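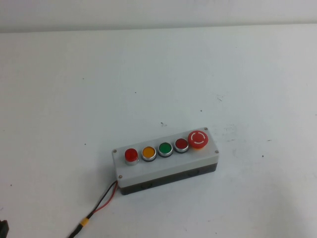

Natholm Economics Reading Group: Money and Banking Pages

Reserve averaging

Reserve averaging is a rule that lets a commercial bank meet its reserve requirement over a stretch of days, called the maintenance period, instead of holding the full amount every single night. Anyone who has tried to keep a minimum balance in a checking account will have a good feel for the idea already: some banks ask you never to dip below the line, while others are kind enough to look only at your average for the month.

The arithmetic is friendly. Suppose a lender called Nolla must hold an average of 39 million in its central bank account. On a day when big tax payments go out (December is often a busy month for this sort of thing) it may let the balance slip well under that figure, so long as it holds extra on other days and the average comes out right when the period closes. If it misses, it usually pays a penalty on the shortfall, and the rate is set high enough to sting.

Why bother with an average at all? Mostly for the sake of calm. Payments between banks are lumpy and hard to guess, and if every bank had to hit its number nightly, they would all be hunting for the same cash on the same evening, and overnight interest rates would jump about a good deal. With averaging, a bank that finds borrowing dear today can simply wait, and that patience, spread over the whole market, tends to keep rates steadier.

The steadying effect does wear thin toward the end. On the last 2 days there is little time left to make things up, and a treasurer's choices narrow quickly, so rates can still wobble then. Some systems soften this by letting a small surplus or shortfall be carried into the next period.
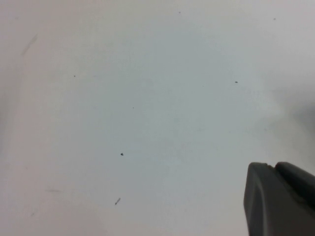 White surface with a soft gray shadow.

Averaging also matters less when banks are already awash in reserves. If Eskildsen, a second lender, needs 60 million and sits on 243 million day after day, the rule hardly touches it, and the overnight rate is then guided mainly by the interest the central bank pays on balances.

See also: Reserve requirement; Overnight rate; Standing facilities

Page last revised 24 January 2019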